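Giuliana Ospina
6 January 2021

1/ Right, I've finally done it. Cancelled the gym, bought a second-hand pair of running shoes off Cloterico and signed up for the Radstead winter challenge, and I haven't run for a bus since school. Thread!

2/ The idea is you log your own miles between now and March, wherever you like, and they send you a tea towel at the end (yes, I am doing this for a tea towel). My number is 2175, which makes it sound like a proper race with crowds and everything.

3/ Week one plan, copied off the fridge:
Run one minute, walk two, 8 times over
Same again, swearing less
Long walk with the dog up to Flurwood and back

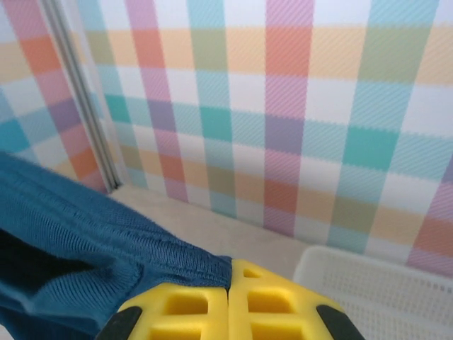
4/ WHAT I WORE
Everything. Two tops, a fleece, a hat, gloves, another hat in my pocket. By the end of the road I was boiling and had the fleece tied round my middle like a ten year old on a school trip. Everyone who runs had told me to dress for being warmer than you are when you leave the house and I ignored the lot of them.

5/ The dog is called Ryu and he's a whippet cross, so you'd think he'd be built for it. He is not. He trots beautifully as far as the postbox, then sits down and looks at me until I turn round. Might have to leave him at home for the running bits, which feels mean.

6/ Washing is the bit I hadn't reckoned on! One run makes a whole load. I've got tops on the radiators and socks on the bathroom door, and my sister says the flat smells like a PE bag. If anyone has a good way of drying kit in January with no garden, please tell me.

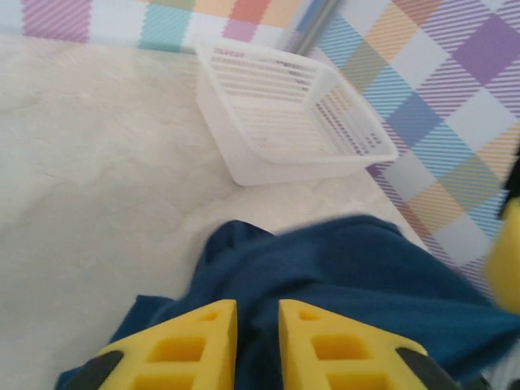 7/ Anyway, second run was better. I went the flat way by the canal so there was no hill, and I managed 6 of the running bits before I had to stop and pretend to do my laces up. A lady with a pram overtook me and said "keep going love" and I nearly cried.

8/ Knees fine, calves terrible. I came down the stairs sideways this morning holding on with both hands. Is that normal?? Do I stretch before, after or both? Every website says something different and half of them want to sell me a foam roller.

9/ Next job is to get to 12 minutes without stopping by the end of the month. Going out again tomorrow if it isn't icy. Will report back, and if any of you are doing the Radstead one too, shout and I'll add you to my list.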